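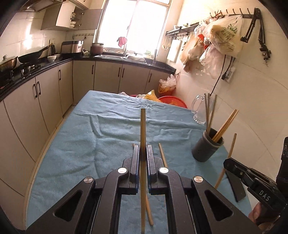 Chopsticks on a light blue tablecloth.

Flurmont Voter Contact Help Desk
Ticket 362
Opened by: Leidy Cuadros, Gallen ward office
Subject: Poll crosstabs show the wrong ward leaning toward our candidate
Status: Closed
Priority: High (changed from Normal)

8:40 a.m., Leidy Cuadros
Good morning, friends! I hope the new office is treating you well. I'm sorry to start your day with a puzzle, but I have been staring at this one since breakfast and my coffee has gone cold twice.

We finished the second round of our phone poll last night and I ran the support report the way I always do. Citywide, everything looks believable. When I split it by ward, though, Gallen comes out with Đoàn far ahead on the council question and Verimham comes out as a toss-up. Anybody who has knocked on a door in either place would tell you it ought to be the other way around. Verimham has been his home turf for years, and Gallen is where we've been working so hard to get people to even take a flyer.

Now, I would love for Gallen to have come around to us overnight. I really would! But the campaign manager wants to put the ward numbers in a press statement this afternoon, with a line about "the conversation shifting in Gallen," and I don't feel right handing it over until somebody has looked under the hood.

What I've tried so far:
- Logged out and back in
- Ran the report in a different browser
- Ran it on the office laptop and on my own
- Compared it with the first round report from January, which still looks fine

9:05 a.m., Help Desk
Good morning Leidy, and thank you for writing it all out so clearly. Please do hold the press statement if you can. I've moved this up to High.

Could you send me three things when you have a moment? The export file itself (the spreadsheet, please, and not the PDF), the name of the contact list your callers used last night, and whether anyone added or edited wards in your settings after the first round. You'll find the list name at the top of the call screen, in small gray letters. It's easy to miss.

9:31 a.m., Leidy Cuadros
File attached. The list is called "Round 2 FINAL use this one," and I apologize for the name. There was a "Round 2 FINAL" before it, and I'm afraid people kept using that.

As for the settings, I asked around the office and yes, one of our interns added the new Hill Street precinct to the ward table, because the county moved it and we wanted to be able to call there. He says he only added the one line. He's a very careful young man and he's worried sick, so please be gentle if it was him!

10:12 a.m., Help Desk
Please tell him to breathe. I think I can see what happened, and the software should have stopped it.

Your ward table is stored in alphabetical order, and when a precinct is added through the old settings page, every row below it gets a new number. The responses don't store the name of the ward. They store the number. So a person who was tagged to one ward before the edit can show up under another one after it. Your January report was saved as a finished copy, so it never noticed.

Here is what I count in your file:
Total completed calls: 362
Tagged Gallen in the report: 121
Tagged Verimham in the report: 80
No ward at all: 21
The rest belong to your other wards, and I'm still checking those.

The 21 with no ward are what gave it away. They're pointing at a number that doesn't exist anymore.

Could you pick a handful of the Gallen ones and look at the street addresses? You know the neighborhoods much better than I do.

10:50 a.m., Leidy Cuadros
Oh my goodness. I opened ten of the "Gallen" ones and every single address is in Verimham. One of them is my old piano teacher, and she has lived on the same block in Verimham since before I was born. Then I opened a few of the "Verimham" ones and they were all ours, over here in Gallen.

So we haven't won anybody over. Well, it was a nice hour and a half — I'll let the manager know the statement is off.

How do I put it right? I'm a little scared to touch the settings page now.

11:08 a.m., Help Desk
You don't need to touch it. I'd like to do the following from our side, if you give me the okay:

1. Lock your poll so no new calls can come in.
2. Make a backup of the responses exactly as they are.
3. Clear the ward numbers and match every response again by street address.
4. Unlock the poll and rerun the report.

It should be done by lunch. Your answers, notes and call times won't change.

11:10 a.m., Leidy Cuadros
Okay from me, and okay from the manager, who is standing behind my chair.

12:26 p.m., Help Desk
All finished. Every response has a ward again except two, where the caller typed a post office box for the address. I left those blank and put a note on each one so you can decide.

Please rerun the report and choose "Refresh data" first, otherwise it will show you this morning's copy.

12:44 p.m., Leidy Cuadros
I did the refresh and it looks like the city I know. Đoàn is comfortably ahead in Verimham and Gallen is close, with a big pile of undecideds. The manager was disappointed for a minute and then started drawing up a door-knocking plan for the undecided streets, so I suppose my weekend is spoken for.

One last question and then I'll leave you in peace. Can we add precincts safely before the third round? The county may move another one.

1:15 p.m., Help Desk
Yes, with one change. Use the page called Ward Manager, under Tools, and leave the old settings page alone. Ward Manager keeps the numbers fixed. I've hidden the old page on your account, and I've written up the renumbering problem for our developers.

I'd also archive "Round 2 FINAL" so your callers only see one list.

1:22 p.m., Leidy Cuadros
Archived! And I told our intern it was the software, and he has finally eaten his sandwich. Thank you for being so patient with all of us. You can close this one.

1:30 p.m., Help Desk
Closed as resolved. Cause: ward rows renumbered after edit. Follow-up: check the two post office box records with the ward office before round three.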